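Blue tarp or canvas for covering a worktable?

Home Workshop > Benches, Tables and Storage

plelance_shed
Posts: 292
I have a white-topped table in the shed that I use for gluing, painting small parts and folding laundry when the weather is bad. I want something I can throw over it between jobs so the top stays clean. Right now I'm using a cheap blue tarp from the hardware store and I don't love it. It's stiff, it never folds the same way twice, and it holds dust in the creases. Is canvas worth the extra money, or should I just cut the tarp down to size and live with it?

Table is outside the house but under a roof. No leaks that I know of.

bida88
Posts: 221
Canvas. I bought a painter's drop cloth three years ago and it still covers my bench. Wash it once before you use it or it will shed lint all over your glue-ups. Mine shrank a couple inches on the long side, so buy bigger than you need.

kellier_woodshop
Posts: 382
I'd go the other way. Canvas soaks things up. Knock over a can of stain and it goes right through to the white top, and then you have a stained cloth and a stained table. A tarp will hold a spill long enough for you to get a rag. Cut it so it hangs down a few inches on each side and tape the raw edge.

bida88
Posts: 221
He said it's a cover for between jobs. Why would there be an open can of stain on it?

kellier_woodshop
Posts: 382
Because every flat surface in a shed ends up with something on it. You cover a table and it turns into a shelf.

plelance_shed
Posts: 292
Kellier is right about that part. There's usually something sitting on it by the end of the day.

robichaud_m
Posts: 3
New here. I use an old vinyl tablecloth with the flannel backing. Flannel side down so it doesn't scratch, vinyl side up so it wipes off. It rolls onto a cardboard tube and stands in the corner. Mine was left over from a graduation party last May and it has held up fine. It does get stiff in the cold.

bida88
Posts: 221
That's a decent idea. Does the flannel leave fuzz on the table?

robichaud_m
Posts: 3
A little at first. I shook it out on the driveway a few times and it quit.

kellier_woodshop
Posts: 382
Check the backing if you put it down on fresh paint or finish. I had one stick to a tabletop I thought was cured and I spent a morning scraping fuzz off. Same goes for plastic, though plastic peels off a little easier.

Darcy Landry
Posts: 221
Two things on the tarp, if you keep it.

The creases come out if you spread it flat in the sun for an afternoon with a board on each corner. After that, don't fold it. Roll it, or fold it once the long way and hang it over a rail. A tarp that gets wadded up in a corner stays wadded up.

Second, pull it off toward you slowly and fold the top side in on itself as you go. If you yank it, all the dust that was sitting on top lands on the table, and you may as well not have covered it. I vacuum mine first if there has been sanding going on — the brush attachment works, the bare hose just grabs the tarp.

bida88
Posts: 221
I still say the folding is half the reason to get canvas. It drapes, you fold it, it stays folded. You shouldn't have to plan around the weather to put a cover away.

Darcy Landry
Posts: 221
I don't disagree that canvas handles better. I used it for years. What I didn't like was that fine dust works into the weave and then every time you move the cloth you get a puff of it. If you mostly cut and glue, canvas is fine. If you sand in the same room, I'd use something that wipes.

plelance_shed
Posts: 292
I do sand in there. I'll try the sun and the boards with the tarp I already have, and if it's still a mess by the end of the month I'll look for a vinyl tablecloth. Anybody have a way to keep the cover from sliding off one end?

Darcy Landry
Posts: 221
Spring clamps, one at each corner, under the lip. Mine slides toward the right whenever I lean on it, so I usually work with the left part of the top bare and just push the blue stuff over to the other side until I'm done.
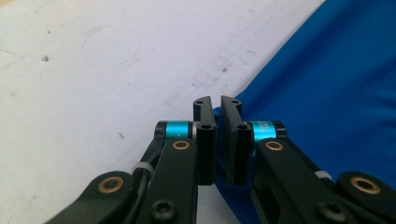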